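Open day at the Makmont pottery, 8/26/22

We nearly didn't go, what with the heat, but the Makmont pottery only opens its doors to visitors twice a year and I'd already missed the last one. So off we went, 57 minutes on the slow bus out of Jestisholm (no air conditioning!), and I'm so glad we did.

The kiln shed was my favorite part. They fire for 11 hours and then leave the whole thing shut overnight, and our guide let us stand right by the door and look at the shelves stacked for the next load. I had no idea glaze goes on looking like chalky pink paint. The throwing demo was packed, so I watched most of it from behind a very tall man's hat, but I did get a turn at a wheel afterward and made something between a bowl and an ashtray. It'll be fired in September, they told me.

Lunch was cheese rolls in the yard, two dollars each, and the lemonade ran out early.

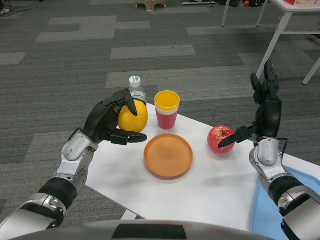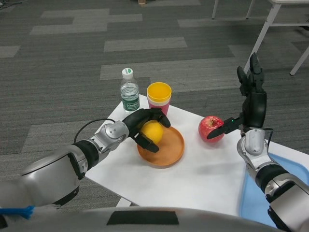

I've been thinking about my kitchen shelf ever since, and what I'd put on it if I started over. Most of my plates are flat white things I bought in a hurry. A round plate in that warm orange-brown, with fruit on it, would cheer up the whole room, and the shop had a honey glaze that came close. I bought six small dishes in it and carried them home on my lap, wrapped in my cardigan.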